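Lenley workroom is back in use, floor and all

We finally have the back room at Lenley open again, and I've been wandering in and out of it all week with a coffee like I own the place. If you only knew it as the spot where chairs went to be stacked, you're in for a nice surprise!

The big change is underfoot. The old carpet tiles came up in February and Stetero laid wood-look planks in a chevron pattern, 1,185 of them according to the delivery slip (I didn't check). It's a light tan color and it makes the room feel about twice as wide. It does show scuffs, I'll say that now. There are smudges near the table already, and I've decided to stop noticing them.
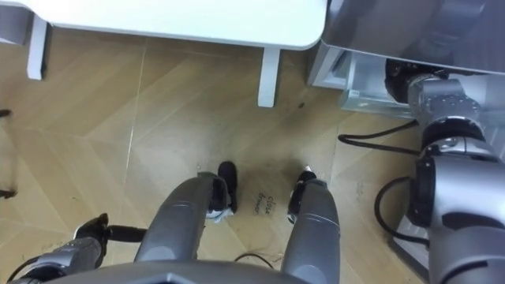
A reader who signed off only as Dow wrote in to say that chevron looks lovely until you have to sweep it, and that a dry microfiber mop along the line of the planks beats a broom every time. Dow also wanted to know if we kept any spare planks. We did, a box of 44, and they're in the hall closet behind the folding screens.

The other thing people keep asking about is the long white desk. It has rounded corners, thank goodness, after what the old one did to my hip, and there's a shallow scoop in the front edge so you can pull yourself right up to it. It came from Prakeck, and it's heavier than it looks. We tried it in the middle of the room first, then by the door, and then gave up and pushed it back toward the corner, where it should have gone to begin with.

I'd love to keep the top mostly clear. So far the rule is that whatever you bring to the desk leaves with you, little bottles included, and a quick wipe at the end of the day takes care of the rest.

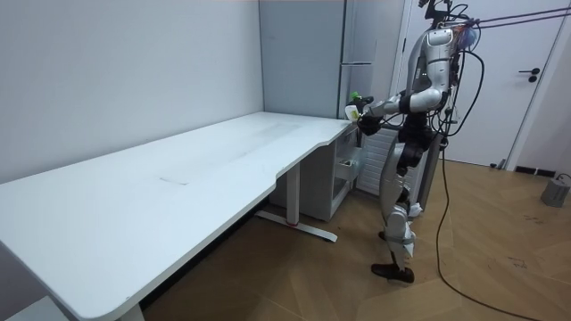 Page last changed: February, 4:10 pm

The whole job came in at some 2,000 dollars, with the floor taking the biggest bite out of it. There's 200 left over, and I'm lobbying hard for a decent lamp (the overhead light is fine at noon and gloomy by five). If you have one at home that you're tired of looking at, please talk to me before we buy.

Storage is the part I'm still fussing with. We've got the drawer by the desk, a light one with a clear-looking front edge, and I really want it to stay a drawer you can open without a fight. Long things can go across the top for now. Anything sticky goes somewhere else, please!

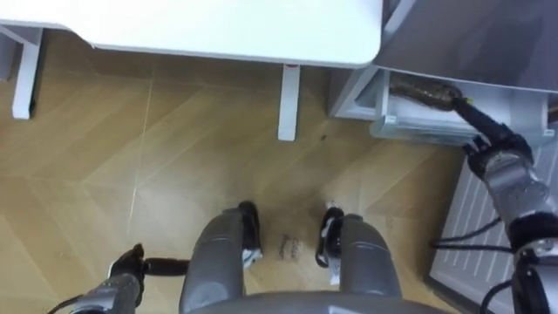

The open drawer, right by the desk

The room is open from 9 am, and the key is at the front desk as before. Shoes are fine, but wipe them first.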